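Dirkent Bench Tops - quick FAQ
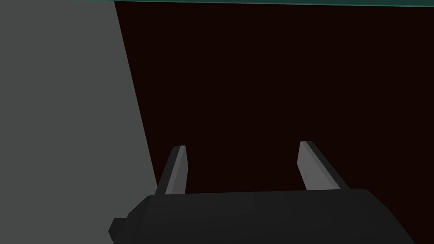

Do you do samples?
Yes, email Salamatu Mensah, two per household. Say which room its for. Dark colours are hard to judge on a screen - a dark surface and the charcoal grey next to it can look nearly the same, so get a sample before you order.

How long's the wait?
Around 41 days from measure. Longer in May.

Can I cancel?
Before cutting, yes. $60 fee. After that no, sorry.

Pick up or delivery?
Both. Pick up from the Quartey yard, Wednesday only, before 3pm. Bring a second person and a blanket.

What do I clean it with?
Warm water, soft cloth. No bleach, no scourers. Wipe up tumeric and beetroot straight away.

Hot pots?
Use a trivet. Scorch marks aren't covered.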